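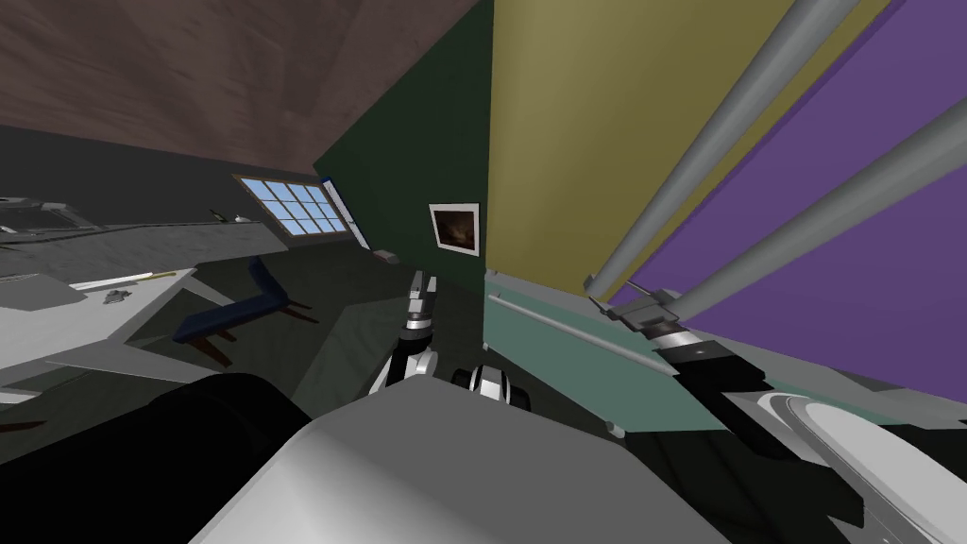

Re: [jernumwood-daten] Stand der Demos, Küche

Hallo Parveen, hallo Liste,

nur schnell, muss gleich weg. Antworten unten drin.

Am November, Parveen Kakakhel schrieb:
> Wie viele Episoden haben wir in der Simulation jetzt wirklich?
> Im Wiki steht 1000, im Ordner auf Bellamy finde ich aber
> deutlich weniger. Und was ist mit den beidarmigen?

1000 ist das Ziel, nicht der Stand. Hab ich im Wiki korrigiert. Fertig und geprüft sind 500, davon 98 beidarmig. Der Rest im Ordner ist Rohzeug, bitte nicht ins Training ziehen!!

> Außerdem: die Wandfarben. Ist das Absicht?

Ja. Grün, Olivgelb, Lila, alles gewollt, wird pro Szene neu gewürfelt. Gleiches gilt für die kleinen Sachen, die rumliegen. Das Modell soll sich nicht an der Wand festhalten. Kamerawinkel wird auch gestreut, also bitte keine Tickets mehr wegen schiefer Ansicht.
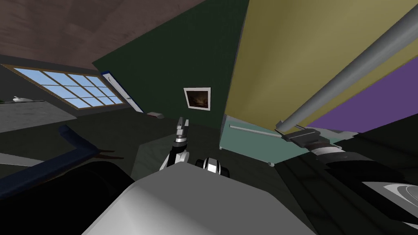 Was mir mehr Sorgen macht: der zweite Arm. Bei vielen Episoden arbeitet nur der rechte und der linke parkt irgendwo mitten in der Sicht. Kein Fehler im Sinne der Aufgabe, aber das Netz lernt das Parken halt mit. 33 Episoden hab ich deswegen erstmal nach Tillow verschoben — nicht gelöscht, nur raus aus dem Trainingssatz. Wer beim Teleoperieren dran ist: linken Arm vor dem Start in die Ruhepose, dann erst aufnehmen. Steht auch in der Anleitung, Abschnitt 3, liest wohl keienr.

> Können wir abgebrochene Versuche behalten?

Ja, aber getrennt und mit Label. "abbruch" reicht, kein Roman. Wichtig ist der Zeitpunkt, ab dem es schiefgeht. Ohne Zeitstempel kann Inow damit nichts anfangen, der Import schmeißt die dann kommentarlos weg.

Noch offen:
- Griffe: zu wenig Varianten, fast nur Stangengriffe. Wer hat noch Knäufe?
- Startposition der Basis streut kaum, bitte mehr
- Sprachbefehle zu den Episoden fehlen teilweise ganz, ich brauche pro Episode mindestens einen Satz
- Export läuft ab 18 Uhr, bis dahin nichts mehr umbennenen

Bin morgen ab 10 wieder da, dann gern kurz telefonieren.

Gruß
Faisal

--
Faisal Swati
Datenerhebung Jernumwood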